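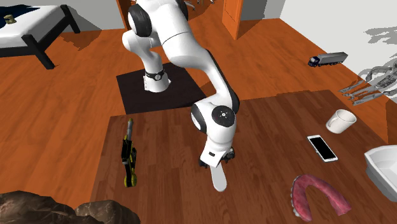
Do I need to change my Pledolell vault password if I only used the free plan?

Change it. The free accounts sat in the same database as the paid ones, and the notice covers both.

Numlow forum > Security > Pledolell breach, what we know

Posted August 16, 2023

quillback_t
Got the email at breakfast. "An abundance of caution" in the first sentence, so I knew it was bad before the coffee was done. They say 3,000 accounts had their vault backups copied. The way in was a support contractor's login, which had been left switched on since February. The contractor had left. The login stayed on and kept busy.

mossy_router
Mine says my account was "potentially in scope." I have been potentially in scope for most things in my life, so fine, but is my vault gone or not?

quillback_t
I read it as gone. Encrypted, but gone. If your master password is long, you have time. If it's your dog's name, go do it now and come back.

mossy_router
It was the dog plus a number. Back in an hour.
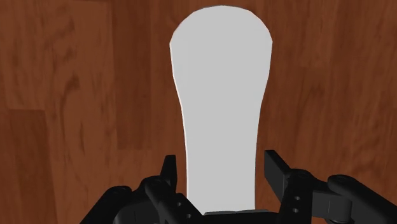 Upright over the floorboards.

Dwayne Pennington
I'll be the unpopular one. They told people within 9 days, they named the cause, and they didn't blame "a sophisticated actor." I worked cleanup on the Baptiste mess and customers there waited about 90 days for a letter that said less. Moving everybody to some other password manager in a panic is how people end up with a spreadsheet on the desktop called passwords2.

halfpastsix
Sorry Dwayne, but "better than Baptiste" is a bar you could trip over. Leaving an ex-contractor's login open for half a year isn't bad luck. They sell security. That was the one thing on the menu.

Dwayne Pennington
I didn't say it was good. I said don't export your vault to a plain text file at midnight.

halfpastsix
It was 11 pm and I deleted it afterward.

vera_logs_off
My gripe is the shared logins. We had one Skalo admin account for the whole shop, password in the Pledolell vault, and six people who could open it, two of whom I've never met. Every machine with a network plug ends up on a list like that, and the list is always kept by whoever was out sick when the job got handed around. So my evening is rotating all of it and finding out which things stop working.

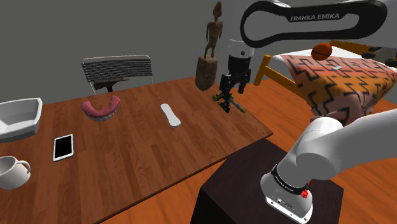 quillback_t
Turn on two-step for the Skalo admin while you're in there. It won't help with what was copied, but it makes an old password a lot less useful.

mossy_router
Back. New password is four random words. None of them is the dog.

Dwayne Pennington
Write it on paper and put it somewhere boring.

halfpastsix
Paper. We've come so far.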